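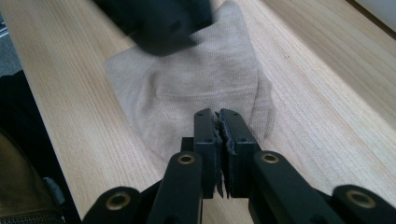

Hand washing wool socks is one of those little jobs that sounds fussy and ends up being the nicest ten minutes of laundry day! I've worn the same few pairs of hiking socks for years, and the ones I wash by hand have held up so much better than the ones I used to throw in with the jeans. Before you run any water, sort your knits by color and lay each one out on a plain table in good light. On pale wood even a beige rib knit shows its texture nicely, and if the piece is bunched and folded over on itself, smooth it out so you can see into the creases. You're looking for thin spots, pulled loops and bits of trail still hanging on (grass seeds love a ribbed cuff). Fix any loose loop now with a blunt needle, while the yarn is dry and easy to handle.

What you need

A clean sink or basin
Wool wash, or a mild soap with no bleach or enzymes in it
Two thick towels
A flat rack, or a third towel

I use Sudix wool wash and like it a lot, but any gentle one will do. Skip fabric softener. It coats the fibers and your socks won't soak up sweat the way they should.

Washing

Fill the basin with cool water, deep enough that the socks can move around. Add a capful of wash and swish it with your hand. Turn the socks inside out – most of the grime is on the inside – and push them under until they stop floating. Then leave them alone for 15 minutes. Go have coffee!

When you come back, squeeze each sock gently a few times, heel and toe first. Don't rub and don't wring. Rubbing wool against itself in soapy water is exactly how people make felt, which is a great craft but a sad thing to do to a sock. Drain, refill with water of the same temperature, and squeeze again until the water stays clear.

Drying

Lay the socks on a towel, roll it up like a sleeping bag and press down hard along the whole roll. You'll be amazed how much water comes out. Pull each sock back into shape with your fingers and lay it flat, away from the heater and out of the sun. Thick pairs can take 33 hours in a damp basement like mine, thin ones are usually ready by morning.

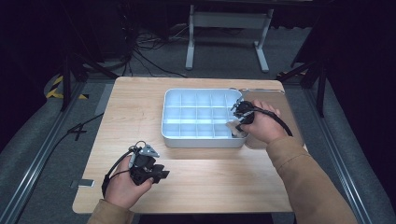
Strachan Hiking Club – Gear Care Team

Putting them away

Make sure everything is bone dry first, toes included. Fold pairs loosely in half and don't ball them up, which stretches out the cuffs. A tray divided into small cells is lovely for thin liners and baby socks, and a shoebox does fine for the big stuff. Tuck in a piece of cedar if moths are a problem where you live, and sand it lightly when the smell fades.
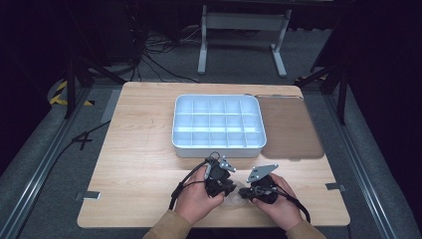

A white compartment tray and a brown lid.

How often?

Less than you'd think! Wool airs out beautifully. On the Sernton trip in July I took three pairs for 6 days, hung them up each night and only washed them once I got home. If they smell fine and feel soft, wear them again. If the soles feel stiff, it's time for a bath.

Last updated 08/08/2018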